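From: Vibeke Ragnarsson
To: clay-and-craft list
Subject: Re: [clay-and-craft] Bulk order of Cotero foam boards?

> Hi all, Fusa are offering us Cotero foam boards if we put in one
> group order before the end of November. They say a board under
> your work soaks up knocks, protects the table and cuts cleanup
> time by 80 per cent. Minimum order is 55 boards, which comes to
> $876 with freight. I think this is a no-brainer for anyone who
> works at home. Who's in?

I'm not in, at least not yet, and I'd like to slow this down a bit before money changes hands.

First, the 80 per cent. Of what? I spend most of my cleanup time on tools and buckets, and a board does nothing for either. If the number came from the Fusa flyer then I'd want to know who they timed and what those people were making. When I asked their counter staff I was told it was "from customer feedback", so make of that what you will.

Second, the price. $876 over 55 boards is just under $16 each. I can get a plain sheet from the hardware shop and cut it down with a knife for a good deal less. It won't have the Cotero name on it. I can live with that.

Third, we've been here before. Some of you will remember the Trarkano mats, which were also going to save our tables. Mine curled at the corners by the second winter and took on a grey colour that never came out. I still have two in the shed if anyone wants them for under a car.

To be fair to the idea, I do think a pale surface has something going for it. You can see what you've dropped, and small parts don't vanish into the grain of the table. My old bench is dark and I've lost more earring posts on it than I care to admit.

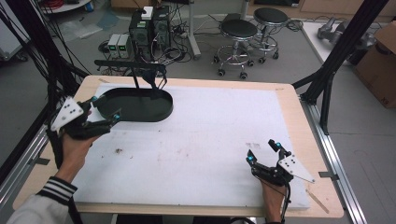 But that's an argument for any pale surface, and an old bedsheet pinned tight would do nearly as well. What I haven't heard is how these boards stand up to a blade, to slip, or to someone leaning on an elbow for three hours. Foam dents. Once it's dented you can't roll anything flat on it, and then you're back to the bare table with a board leaning against the wall.

Could somebody ask Fusa for a single sample? If they're as sure as they sound, one board shouldn't be a problem. I'm happy to pay for it and give it a proper going over with the Nørgaard knives, then write back with what I find. If it holds up I'll say so and put my name down for two.

Also, who is storing the 55 boards until people collect them? My garage is full and I'm not offering.

Vibeke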